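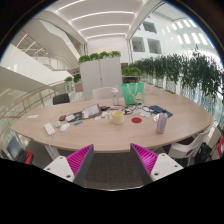

Kane Pryor read an early draft of this chapter and wrote in the margin that I had the whole thing backwards, that you should pick the objects first and the gripper second, and that any budget starting with a gripper price would be rewritten by March. I grumbled for a day and then moved my sections around. He was right, and you're reading the new order.

Chapter 7
What Will It Have to Pick Up? Planning and Paying for Gripping Equipment

So let's start with stuff. Look at the table at the head of the chapter and pretend you've been asked to buy whatever it takes to clear it. There's a mug with a handle, a clear plastic water bottle, a flat round coaster, a couple of computer mice, eyeglasses mixed up with cables, a tote bag, some paper. I'd bet your eye went to the bottle. Mine always does! A bottle is a nice friendly shape, it stands up by itself, and nearly every sales demo I've ever sat through had one in it. The coaster is what should be keeping you up at night. It lies flat on the wood and gives two fingers almost nothing to get hold of, and if you want it lifted you'll either be paying for thin fingertips or suction, or writing some clever routine that slides it to the edge first. The glasses and the cables are worse again.

The first planning document I ask for, then, is an object list. It's dull to write and it will save you more money than any discount. For each thing, put down its narrowest and widest grip, its weight when full, whether it bends, and what it costs you if it gets dropped. Mine usually fills a page. The last time I did one properly, for a job at a shared office called Cele, I went desk to desk for an afternoon and ended up with 43 kinds of object. I had guessed a lot fewer before I started (so had the client, who was pretty annoyed with both of us).

Once you have the list, sort it. I use "must," "would be nice," and "leave it for a person." Please put something in that last pile. Beginners hate doing it, because it feels like giving up before the project has even begun, but one awkward object can double what you spend on the end of the arm. At Cele we left loose cables for a person and the quote dropped straight away.

Try it before you buy the arm

Now for the part of the plan most people skip. You can learn a great deal with gripper fingers held in your own hands and no arm at all. Fingers, pads, a camera, your own two feet. You walk up to the table and try to pick up the mug, and you find out in a few seconds that the handle is in the way from one side and helpful from the other. You can also collect recordings while you do it, which we'll get to in Chapter 9, and those recordings may turn out to be the most useful thing you bought all year.

From a buyer's point of view the hand-held stage has one big charm - it's cheap to be wrong. If the pads slip on your bottles, you change the pads. If the opening is too narrow for your fattest object, you find out before you've signed for an arm whose whole mount was planned to suit it. I've watched a team unbox a lovely arm and a lovely gripper and learn the same afternoon that the two together couldn't get into the cupboard they were bought for. They were very quiet at lunch.

Pads deserve their own line in the budget, by the way. I mean it, a separate line. The ribbed kind, the smooth kind, soft ones, stiff ones, they all wear and they all behave differently on glass, paper and cloth. A supplier will happily sell you one set with the gripper and let you discover the rest later. Order spares at the start. On the Cele job I wrote down 9 sets for the year and felt silly doing it, and then we went through every one.

The lines that go missing

Here's a habit of mine you're welcome to steal. When a student hands me an equipment budget, I don't look at the total. I look for what isn't there. Usually it's a handful of the same things:

- Spare pads and fingertips
- Cables, chargers and power adapters, with somewhere to plug them in
- A table or stand at the right height
- Storage for recordings, plus a second copy
- Time for the person who sets everything up, and again for the person who keeps it going
- Shipping, and shipping back

That last one stings. Nandini Namboodiri once sent me an invoice for returning a single gripper, 273 dollars, with no message at all, just the invoice. I've kept it in a drawer ever since and I pull it out in class when somebody tells me returns are free.

The people time is the largest of these, and it's the one your boss will cross out first. Write it in anyway. If your plan says a gripper will be installed by whoever is free, then you've made a plan for an unopened box.

Comparing two quotes

Later in the chapter we'll work through two offers, one from Fasetti and one from Wuson, for what looks like the same job. The Fasetti price is lower. It covers the gripper and a cable. The Wuson price includes fingertips in several shapes, a training visit and a loan unit if yours has to go back for repair. Which one is cheaper depends on your object list and on how many weeks you can stand to be without a working gripper, and I'd like you to decide for yourself before you read my answer. I changed my own mind partway through writing it.

A quick warning about payload figures while we're at it. The weight in the brochure is often given for a good firm grip on a convenient shape, and your objects won't all be convenient. Ask the seller how it was measured. Then ask for a trial with your own things, in your own room, on your own table. Put the awkward ones in the box you send them - a coaster, some glasses, a bag with floppy handles - and keep a list of what you sent, so you can check it all comes back.

Before you go on to Section 7.1, pick a table you know well. Your kitchen one is fine, and don't tidy it first. Write the object list for it, sort it into the three piles, and keep the page handy. You'll be putting prices next to it, and I'll be asking for it again when we get to maintenance.

Related in this book
7.1 Writing an object list
7.2 Fingers, pads and spares
7.3 Two quotes compared: Fasetti and Wuson
Worksheet: the Pikus budget sheet (revised 2020-05-23)
Chapter 9: Recording by hand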